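Spend Less on the Arm, More on the Fingers

Every January I get the same question from people with a little grant money and a big catalog: which arm should we buy? And every January I give the same annoying answer, which is to tell me about your fingers first.

I learned this the expensive way at Nondard. We put nearly all of our budget into the arm and left 283 dollars for everything that touches an object. Guess which part held us up for the rest of the year! The arm was lovely – it could go anywhere we asked. Then it got there and couldn't pick up a cap.

So these days I plan from the table up. Cheap bowls, small awkward things to put in them, a camera at the wrist, and two plain black fingers that I expect to replace.

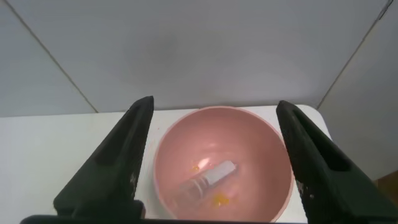
What I'd put in the budget

Spare fingers, first of all. I'd order 20 pairs before I'd pay for one more inch of reach. Then a second wrist camera, still in its box, and 100 dollars for bowls and trays in colors you'd never choose for your kitchen. A pink bowl with a shiny inside will teach you more about lighting than the sales demo will.

My friends at Fevance think I'm being cheap, and maybe I am. They've got the nicer arm. They also borrow our fingers.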